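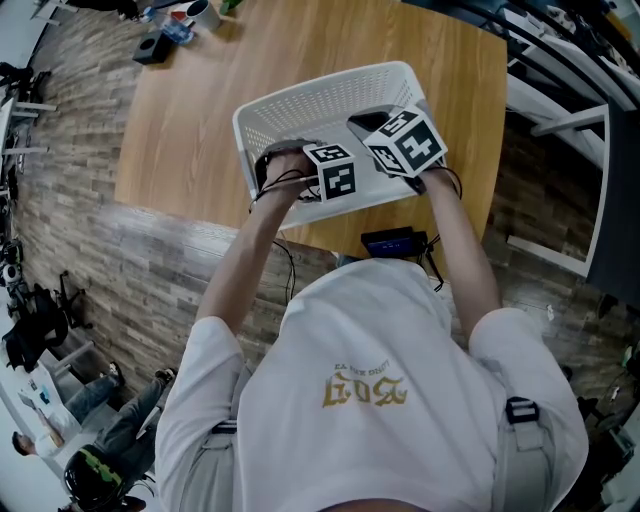
Does putting things in baskets make a home tidier?
Sometimes, for a while, if you already know what you own and where it goes.

Speaker notes: The Basket Problem
Skellville Library evening talks, 2025-12-17

Opening. Don't thank everybody twice. Ask for hands: who bought a storage basket this year? Who can name what's in it? Wait. Let the silence do some work.

Say where I'm coming from. I have sorted other people's homes for a living and I've bought more white plastic baskets than I'd like to admit. I used to tell clients a basket was the first step. I don't believe that now and I'd like to talk you out of it too, or at least slow you down before the January sales.

Slide 2. The claim. The storage catalogs all say some version of "a place for everything." Read the Clolteo line out loud: "Calm starts with a container." Ask what that could possibly mean. My view is that a container hides a pile. The pile is still a pile. It has sides now.

Slide 3. The table. Most mess I get called about is on a table. It's where we sit, so it's where the mug goes, then the water bottle, then whatever was in your hand when you came in. A round table is worse, in my experience. There's no corner to push things into, so they drift to the far side and stay there. Putting a basket in the middle gives you a table with a basket on it. You still have to eat dinner.

Slide 4. My own test. Be fair about this, it was small. In November I wrote down every loose thing in my house that had no regular spot. 486 items. (Pause, they usually laugh. I didn't.) I put them in baskets, the Tautahi ones with the little holes all over the sides, and left them alone for two weeks. Then I tipped them out. Most of it I hadn't touched. I had looked for the scissors on 4 separate evenings and bought a new pair. They were in a basket.

Somebody will say I should have used labels. I tried labels. A label that says "misc" is a confession.

Slide 5. What about the holes? People ask me this a lot. Open sides are sold as "breathable" and "see-through." Fine for potatoes, fine for wet bath toys. Seeing in is another matter. From above you see the top layer, from the side you see little squares of color. Pens fall through or get stuck halfway. Pass the sample basket around here. Get it back this time.

Slide 6. The Zikuteo method. I promised the library I'd cover it because it was on the poster. You sort by room, then by color, then by how often you use the thing. I did the course. The first part is sensible. The color part looks good on a shelf and I have yet to see it last a month in a house with kids. Don't be rude about it, half the room may have paid for it.

Slide 7. When I do like a basket. Keep this short.
- Carrying. Walk through the house, pick up what's out of place, drop it off, end with the thing empty. Best use there is.
- One kind of thing. Only gloves. Only chargers.
- Shallow. If your hand disappears, it's too deep.

Also clear the table before you set the basket down on it. I skip this myself and regret it.

Slide 8. Homework. Go home, pick one basket, tip it out. Put back what you can say you used this month. If there are 3 things left, you needed a drawer.

Questions. Expect the one about lids (no lids). Expect the one about wicker. I have no strong view on wicker. If we run over, drop slide 6 and take the coats question, which needs a proper answer and a look at the hallway handout.

7 comments | 12 shares
We use cookies to remember your settings. Accept | Manage choices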